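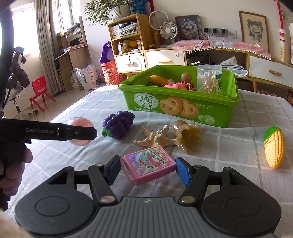
Table clearing and bin sorting: are we there yet?
Drorklow Boards > Manipulation > Home and light shop
Thread started September 2026

rimkute_a
Posts: 762

Every few months somebody posts a laundry folding clip and the general section declares chores solved. I'd like to keep this one to a single narrow job: small mixed objects on a cloth, one tub, put the objects in the tub. Parallel jaws with soft pads, two arms.

Look at the spread of shapes. The pink box with the rabbit sticker is the easy one, two opposed sides and a rigid shell. The grapes and the corn cob are tolerable if you approach across the long axis. The starfish is low and bumpy, and the jelly-like toy with the tentacles is touching it, so a jaw that comes down between them has no clearance. The cloth is creased too, and a pad that skims the table will pick up fabric.

My position is that a machine can do most of this today at a pace no household would accept, and that the remaining items are where all the engineering time goes.

Arūnas

sepp.ivars
Posts: 197

Agree on pace. Disagree that the starfish is hard. Drag it a couple of inches first, then pinch an arm. We do the same with flat gaskets at Wutance: slide to the edge of the neighbor, regrasp, lift. It's a two-step primitive and it has run for a year without much attention.

The ball bothers me more. A translucent sphere on a pale plaid cloth gives a depth camera very little to work with. Our cell sees clear caps as holes in the table.

m_tremblay

There are fingers around the handle on the left. A person is supplying the perception, the grasp choice and the compliance in the wrist. All it tells you is that the jaw geometry is plausible for the objects, so I don't see how you get from there to "a machine can do most of this today."

rimkute_a

I didn't get it from there. I got it from our own bench: two fixed arms, Nodia controller, a similar pile of objects. It places a rigid item on the first try nearly every time. With soft or tangled items it retries until it times out. The jaws are the part I'm least worried about, which was my reason for starting with geometry.

m_tremblay

Then post the bench numbers with the retries counted. A first-try rate for rigid items is a number for rigid items.

rimkute_a

Fair. The log is 3,000 attempts, but it mixes two pad materials and I don't trust the labels on the early part. I'll post it when it's split.

charbonneau_r

Coming at this from the house side. I ran an after-school room for years and putting the toys in the tub was never the job. The job was deciding what goes in the tub, what goes back to the shelf, what is trash, and what must stay upright. Four-year-olds can be taught the last one. Has anyone here got an arm that knows it?

jaanus_l

That's the placement problem and it gets skipped in every one of these threads. Grasping has benchmarks. Placing into a container that already holds something mostly gets "release above centroid."

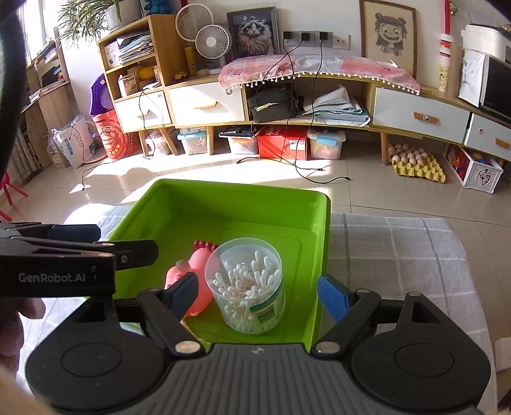 Re: placement into an occupied bin
jaanus_l

Swab container standing in the tub, open top, swabs leaning every which way. Glossy pink chicken-like toy lying against the side of it, one blue pad already in front of the toy's lower end. Suppose the next command is to take the toy out. Constraints, as I would write them for a planner:

1. Contact force on the container wall below tipping threshold. Unknown, because the threshold depends on how full it is and how much the tub floor grips.
2. Jaw opening limited by the tub wall and by the second gripper coming in over the left side.
3. Rubber deforms, so the toy's width at the pads is smaller than its width in the model.
4. If the container goes over, stop. Do not continue the lift.

Item 4 is cheap to write and I have not seen a home demo that includes it. They carry on and sweep the spill around.

sepp.ivars

For 1 you can hold the container with the second arm while the first one extracts. People do exactly that without thinking. Costs you an arm and some collision checking.

jaanus_l

Costs a lot of collision checking. The sloped walls push both wrists toward vertical and the linkages stick out sideways when the jaws are open. Try it in simulation before calling it cheap.

sepp.ivars

I said it costs. Will try it, I have a tub model with a rolled rim from an older job.

charbonneau_r

Or put a lid on the swabs.

m_tremblay

Seconded. Half of factory automation is putting a lid on the swabs. The Venckus line in our shop works because parts arrive in trays with one pocket each, and when purchasing switched to loose bags for a month we had 5 operators back on it. A house is loose bags permanently. I would want a system to handle that before I said "yet."

rimkute_a

So where would you put the line? Unattended for one hour, mixed objects, no spills, no human reset?

m_tremblay

Unattended overnight. An hour is a demo.

jaanus_l

An hour with a stranger's objects would satisfy me. Overnight with your own objects tells me you tuned for your own objects.

sepp.ivars

First pass in simulation: holding arm and extracting arm collide at the wrist in roughly a third of the sampled poses. Rotating the holding arm to come in over the short side helps. Still on rigid toy geometry, no deformation. Will run the soft version next.

rimkute_a

What pad width did you use?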